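We use cookies to improve your experience on this site. Accept | Manage preferences

[anusmont-tenants] Re: The banquettes in the shared kitchen

From: Valdis Grigaitė
To: anusmont-tenants
September 2023

Parvaneh Salehi wrote:

> Hi all,
>
> Before I approve the Livholm quote for re-covering the kitchen seating, does anyone want to argue for keeping the teal? They can match it or do a charcoal. The price is the same either way. Kourosh says charcoal hides everything. I say that is what worries me about it.
>
> Also, please can we settle whether people eat on the benches or at the tables. The cleaning bill went up again in February and I would like to stop having this conversation.
>
> Parvaneh

Parvaneh,

Keep the teal. I have lived with it for four years and have only recently stopped noticing it, and I don't want to start over with charcoal.

My bigger question is whether we need to re-cover all of it. The seats are smooth and wipe down fine. The backs are the trouble, with that fine vertical ribbing. Every channel is a little gutter for crumbs. I went along one with a butter knife last week and got out enough toast to make a case for reassembling it. If Livholm will quote for the backs alone, in something flat, I'd take that and spend the difference on a vacuum with a crevice tool that hasn't been chewed.
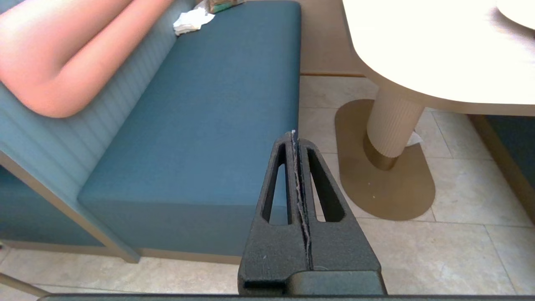
As for eating on the benches, I think we lost that one a long time ago. People sit sideways, they put their legs up, they leave a napkin on the seat as if reserving it for a friend. I've done it myself, usually while telling Amirhossein not to. The tables are right there, they are big and round and a very forgiving cream, and still everyone's lunch drifts toward the upholstery. A sign won't help. We had a sign. Someone used the back of it to write down a Šimko order number, and then it went to the recycling.

What might help is moving the tables in closer. At the moment you have to lean forward to reach your plate, so you bring the plate to you, and then the plate is on the bench and we are back to the butter knife. Mahtab measured this once and got 18 inches from the edge of the seat to the edge of the table at the worst spot. I don't know what the correct figure is but I'm fairly sure it's less than that.

Two small things while I have everyone's attention:

The beige wood trim along the bottom of the bench gets kicked constantly and could use a coat of something. I have half a can of Mekurik clear satin left over from my door and will happily donate it, along with the brush, which is past its best.

And the quote has us down as unit 111. That's the bike room. If the benches get delivered there we will never see them again – ask Kourosh about the armchair.

So my vote is teal, backs only, tables in. If I'm outvoted on the color I will sulk for a reasonable period and then sit on it like everybody else.

Valdis

4 replies · 0 shares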